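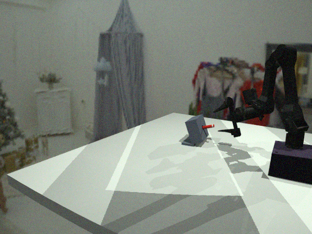 Rules for Robots That Aren't There: Writing a Good-Practice Guide for a Simulated Work Cell

Project report, Perkon group, spring term

1. Where the project came from

The assignment was to take an existing set of robot safety rules and apply it to our own setup. Our setup is a simulated arm with a two-fingered gripper, a table, and a block with a red peg in it. A simulated arm can't hurt anybody. We pointed this out in the first week and were told to read the assignment again.

On second reading, the task was to work out which habits from a real work cell should carry over to a simulated one, and to write them down so that next year's group could use them. The result is the Token guide, named after the object we passed around the table to decide who was allowed to change the settings file. That rule came first and is still the one we would defend in court.

2. What we started from

Real cells have speed limits, keep-out zones, emergency stops, and a sign-off before anyone runs new code. We went through the lab's own rules line by line and sorted them into keep, change and drop. Very little ended up in drop. The line about closed-toe shoes did, after a debate longer than it deserved.

The change pile was the interesting one. An emergency stop in simulation saves no fingers, but it does save the log. Before we had one, a bad run would carry on until it hit the time limit, and the useful part was buried under several minutes of an arm arguing with a table.

3. The rules, in the version we handed in

3.1 One person holds the Token. Only that person edits the settings.

3.2 Every run gets a written purpose before it starts. "Try again" does not count as a purpose. It was the purpose of 212 of our first 346 runs.

3.3 Joint speed and gripper force stay within the limits of the real arm, even when higher values make the task easier. Ours got very good at the task for a week, at speeds that would have put the real one through a wall.

3.4 Contact between the arm and the table ends the run and is logged as a failure. No exceptions for "light" contact.

3.5 The background and lighting are varied on a schedule, and the schedule is saved. Our rooms have curtains, clothes racks and Christmas decorations in them, and the table can be striped with hard shadows. A result that holds in one room only is reported as a result for one room.

3.6 Failed runs are kept. All of them.

4. Trying the rules out

We ran the peg task in two blocks, one before the rules and one after. The success rate went down. This was awkward to present, and most of the drop came from 3.3 and 3.4, which removed ways of succeeding that should never have counted. We then picked 40 runs from each block and asked a second group, Buenaventura, to reconstruct from the logs alone what we had been trying to do. For the second block they managed nearly all of them. For the first they sent back a polite note.

Keeping failed runs took up more disk space than planned. We had set aside room for roughly 2,000 recordings and had to ask for more in May. The request form wanted a justification, so we attached rule 3.6.

5. What didn't work

Rule 3.2 was obeyed in letter only for a while. People pasted in the same purpose every time, slightly reworded. We added a check for repeated text, and the rewording got better. In the end the person reviewing the log simply had to read it.

We also tried the Stovico checklist from an earlier course, which has a signature box for each step. It was thorough, and it took longer to fill in than the run it described. We kept four of its boxes.

6. Still open

The guide says nothing about when a simulated result is good enough to try on the real arm. We wrote three drafts of that section and disagreed with all of them. The drafts are in the appendix, along with the failed runs list and the current location of the Token, which is the second drawer down.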